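## Curriculum Update: The Mobile Development Certificate Moves to a Shared Code Base

The Office of Continuing Instruction has approved a revised sequence for the Mobile Development Certificate, beginning with the May intake. Enrolled students will notice the change most in the second half of the program, where the separate desktop and mobile projects are replaced by a single project carried through to completion. The revision was prepared by Hjørdis Magnusson and Gholamreza Pakzad, who have taught the two halves of the certificate separately until now.

Under the previous arrangement, students wrote a small desktop application in the first term, set it aside, and started again on a phone application in the second. Course evaluations over several intakes raised the same complaint: the second project repeated a good deal of the first, and little time remained for the topics that are particular to mobile work. Students spent weeks rewriting data classes they had already written once and then met screen rotation, background limits and battery use in the final sessions.
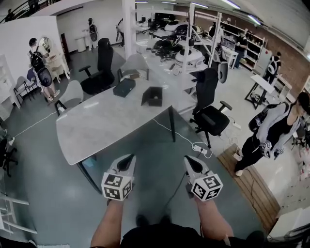 The new sequence asks students to divide their application into two modules from the first assignment. The core module holds the rules of the application, its data and its tests, and may not refer to any screen, window or device. The interface module holds everything the user sees. In the second term the core module is carried over without modification, and only the interface is written again. Students whose core module cannot be carried over in this way will be asked to correct it before continuing, and one session has been set aside for that purpose.

### The course project

The project for the coming year is Jidine, a scheduling application for small repair shops. It was selected over two other proposals for the modest size of its data model and for the range of mobile problems it presents. A shop employee may open the application in a basement without a signal, close it halfway through an entry, and expect to find the entry intact an hour later. Students will be required to handle all of these situations.

A starter repository will be released to enrolled students at 9 a.m. on the first day of term. It contains 1,043 lines of code, a set of failing tests, and a short style guide. Eusebio Chávez has written the tests and will maintain them throughout the year. Students should not edit the test files. If a test appears to be wrong, a note should be left in the course tracker, where it will be answered by a member of the teaching staff.

The assignments in the second term fall in the following order:

1. Import the core module and confirm that all tests pass on the new build.
2. Write the main list screen, using sample data only.
3. Connect the list screen to the core module.
4. Add the entry form and preserve its contents when the screen is rotated.
5. Store entries on the device.
6. Synchronize stored entries with the course server when a connection is available.
7. Prepare a signed release build.

Assignments 5 and 6 carry the greatest weight. Synchronization in particular was covered in a single lecture under the old program and now receives three, with a written exercise on conflicting edits. 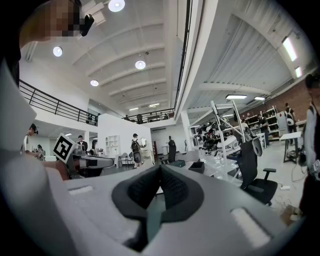

Testing on physical devices will be required from the fourth assignment onward. Emulators remain suitable for early work, but they do not reproduce touch input, sensor readings or glare on a screen with sufficient accuracy. Students should plan to try their builds in more than one room and under more than one kind of light. A high white ceiling with a row of parallel curved beams, for example, can appear on a glossy screen as bands of differing brightness, and a pale gray label that was perfectly legible at a desk may be difficult to read against them. The style guide therefore sets a minimum contrast for all text, and Assignment 4 includes a short written report on legibility. Students who do not own a suitable phone may borrow one through the equipment desk for up to 7 days at a time.

### Build tools and accounts

Two changes to the tool set accompany the revision. Clulell, the build service used for the desktop course, will now be used for both terms, and the separate mobile build account will be closed. Students continuing from an earlier intake should download any release builds they wish to keep before the term begins. Signing keys are not transferred automatically – each student must export the key and store it in a safe place. A lost key cannot be recovered by staff.

Crash reports will be collected through Prenditura, which was tried with one section last year. That section logged 3,970 reports over the term, and almost 70 percent of them came from code that touched the screen after it had been closed. The lecture on the screen life cycle has been moved forward accordingly and now precedes the first interface assignment.

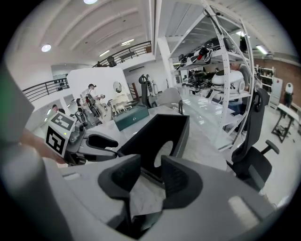
The grading scheme has been adjusted to reflect the shared code base. The core module is graded once, at the end of the first term, and that grade stands unless the student chooses to resubmit. Resubmissions are accepted until the third assignment of the second term. After that point, changes to the core module are permitted only to correct a defect, and each must be accompanied by a new test that fails before the change and passes after it.

Group work remains optional. Students who prefer to work in pairs should register with Ekua Ayaaba before the second assignment and state which partner will be responsible for each module. Both partners will be expected to explain any part of the code at the final review.

### Students already enrolled

Those who completed the first term under the earlier program may finish under its rules or move to the new sequence. A conversion guide, written by Heiðrún Egilsson, describes how to separate an existing desktop project into the two modules. It uses the Kołodziej inventory project from last year as its worked case and is available in the course library. Students who choose to move should allow time for this work before the term opens and should notify the Office in writing. Requests received after the first assignment is due will be held for the following intake.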